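[Manninen-Robotics-List] Re: Table layout and task order for the April demonstration

From: Anwara Ekanayake
To: Manninen Robotics Club mailing list
Date: Mar 13, 2022

Dear members,

I am replying on the list to the questions Ghislain Bouchard raised in his message, as several of them concern every student who has signed up for the kitchen task. His message is quoted in the relevant parts below so that those who joined the list recently can follow the discussion.

> On the kitchen task, Ghislain Bouchard wrote:
>
> The Drerken team would like the rules committee to settle three
> points before we go further with practice. First, may a team
> choose which arm picks up an item, or is each arm confined to
> its own half of the table? Second, does the order of the steps
> matter, provided that the final arrangement is correct? Third,
> how are we to treat a run in which an item has been moved
> correctly but the person at the controls has had to pause?
>
> I would add that our members find the present rule sheet
> difficult to use. The section on grasping refers to a table
> plan that was replaced in the fall, and two of our newer
> students prepared for the wrong set of objects as a result.
> I do not say this as a complaint against those who wrote it.
> We would simply like one document that everyone can trust.

The committee has considered these points and I can give the following answers. They apply to all four teams (Lullance, Drerken, Jareo and the first-year group) from the date of this message.

1. Choice of arm. A team may use either arm for any item. There is no center line. A handover from one gripper to the other is allowed and will be scored as a single move, provided that the item does not touch the table between the two grasps. If it does touch the table, the judges will record two moves.

2. Order of steps. The order is free within a stage but not between stages. Food items are handled in the first stage and tableware in the second. A team that begins on the tableware while a food item is still waiting to be moved will be asked to stop and return to the start of the stage.

3. Pauses. A pause of any length is permitted while the clock is running. The clock does not stop. The person at the controls may speak with teammates during a pause, but no one may reach over the table. A hand over the table ends the run, and the score stands as it was at that moment.

Ghislain's remark about the rule sheet is fair. The version in the shared folder still carries the former table plan in its second section. I have withdrawn it and will post a corrected copy once the wording above has been checked by the faculty adviser. Please delete any printed copies of the old sheet. 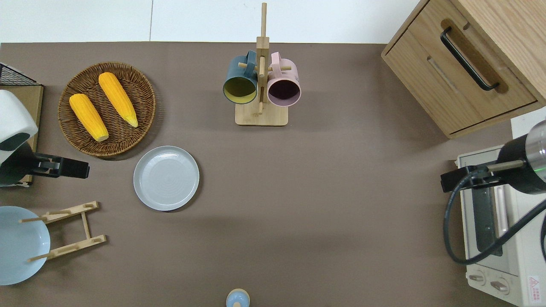 Scoring for the first stage has caused the most disagreement this term, and the committee wishes to be precise about it. Each food item earns points at three moments: when it is lifted clear, when it is carried over the receiving dish, and when it is released and comes to rest inside the rim. The two ears of corn in the wicker basket are the standard first-stage items, and the gray plate is the receiving dish for both. They lie parallel to each other, which leaves teams a real decision about which to take first and from what angle to bring in the fingers. An ear that comes to rest partly on the rim earns the first two awards only. An ear that rolls off after release is treated in the same way. The basket itself may be nudged, but if it is tipped over the stage is finished.

The second stage uses the mug tree. Each mug must be lifted from its peg by the handle or by the body, at the team's choice, and set upright on the table. We have decided against requiring the mugs to be returned to the pegs in April. Several members argued well for keeping that step, but practice results suggest that it would take up most of the time allowed and leave the judges with little to compare. It may come back as an optional task next year.

The toaster oven is not part of either stage. Teams should plan their arm paths so that the gripper does not rest on it or push against the door. Contact with the oven carries no penalty on the first occasion, but a second contact in the same run will cost points in the amount shown on the new sheet.

On practice records, I would ask for more care. The club log now holds 3,635 attempts, of which 1,549 were entered without the name of the person at the controls. Those entries cannot be used when we decide who is ready to operate at the demonstration. The fields for name, team and starting layout are to be filled in before the run begins, and the result directly after it. Notes of one or two plain sentences are sufficient. "Left gripper closed too early, second try worked" is a useful note. "Bad run" is not.

Time on the table will be divided as follows until the demonstration. Each team has 300 minutes in total, to be booked in blocks of no more than an hour. Unused minutes may be given to another team if both captains write to me. They may not be saved for the day of the demonstration itself, when the table will be open only for the official runs and for one short warm-up per team.

Students who have not yet passed the safety check may attend practice and keep the log, but may not take the controls. The check takes one session and covers the stop button, the cable runs, where to stand, and what to do when an arm halts in an awkward position. Ghislain Bouchard has agreed to run the next one. Please write to him directly and not to the list.

Two smaller matters. Captains are asked to send me their final list of operators, with one reserve, before the end of this month. Also, the guest form for the demonstration has received 94 replies, and the room will not comfortably hold many more. If family members plan to attend and have not replied, they should do so soon.

Objections to anything in this message should be sent to the list, so that all teams see the same answer. I would be grateful if they could be kept to the numbered points where possible.

With regards,

Anwara Ekanayake
Chair, Rules Committee
Manninen Robotics Club

3 replies | 0 shares

Contact the list owner | Copyright Manninen Robotics Club | Back to top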